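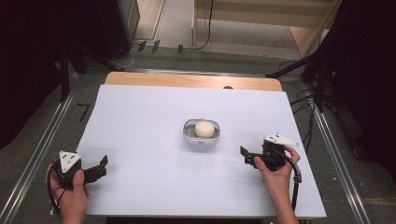

# Warm Feet, Warm Heart: The Case for the Evening Foot Soak

My grandmother kept an enamel basin under the kitchen sink, and every night after supper she filled it, dropped in a fistful of salt and a bay leaf, and put her feet in until the radio news was over. I thought it was the dullest habit a person could have. I'm now on my second basin, and I plan my evenings by it!

Foot soaks turn up almost everywhere people have had hot water and tired legs. Japan has public foot baths where you can sit in your coat and roll up your pants. In Central Europe they come with mustard powder or mountain hay. And in Durudia, the little spa town where I spent a week in April, there are 4 stone troughs along the main street, free to anyone, and by five o'clock it's hard to find a seat at any of them.

## What does a soak do?

Warm water opens up the small blood vessels near the skin, so more blood flows to the feet. That gives off heat, and your core temperature can dip a little afterward. A drop like that is part of how the body gets ready for sleep, and several small studies have found that people fall asleep faster after warming their feet. The research is modest, but I find it lovely that something so pleasant has a bit of science behind it.

Claims about "drawing out toxins" are another matter. Your liver and kidneys handle that job, and brown water in a fancy foot spa tells you nothing about your health. The same goes for magnesium from Epsom salt – there's little good evidence that much gets through the skin. I still use it. The water feels silky and my heels are softer for it.

## Mixing your own

The bathhouse at Plirkar, up the hill from Durudia, uses plain salt and dried chamomile, and that's the blend I copied when I got home. For a basin that covers the ankles:

- 200 grams of Epsom salt or coarse sea salt
- 3 tablespoons of dried chamomile, tied in a square of muslin
- a slice of fresh ginger, if you like a tingle

Let the chamomile steep first in a mug of boiling water, then pour it in. I keep mine at nearly 100°F and stay put for fifteen minutes. Test the water with your elbow, the way you would for a baby. Dry well between the toes, rub in some plain cream, and pull on cotton socks.

## Who should skip it

If you have diabetes, nerve damage or poor circulation, talk to your doctor before you try this. Numb feet can't warn you that water is too hot. Open cuts and cracked skin are good reasons to wait, too.

For everyone else, a dishpan will do. Mine now lives under the sink, next to the vinegar, and I've started saving bay leaves.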